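Stop Buying Shirts to Throw Away
Freya Bramwell
2020-08-09

I own 13 shirts. I wear six of them. The rest are in the closet because they lost a button or came open at a seam, and for years my answer to that was to buy another shirt.

In May I took two of them to a repair counter on Nurkside. The bill came to less than one new shirt, and I had both back by the end of the week. The woman there told me most of what she gets is simple work that people used to do at home.

I think schools should teach it again. I learned to sew on a button in seventh grade, in a class my old school dropped in 2000. My nephew is sixteen and has never threaded a needle. He is a capable kid. He was never shown how.

The usual objection is that clothes are too cheap to be worth the time. A button takes five minutes. Driving to the mall and standing in line takes most of an afternoon, and people don't seem to count that.

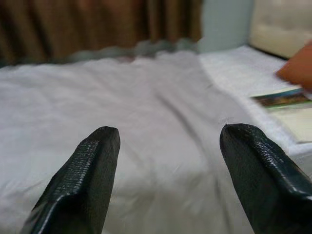

Stores could help as well. A spare button used to come sewn inside the hem, and many shirts I see now don't have one. Seams are cut so narrow that there is nothing left to let out. I would pay a little more for a wider seam, and I suspect plenty of other shoppers would too.

I still have five shirts to fix. I plan to do the buttons myself and take the torn collar back to Nurkside.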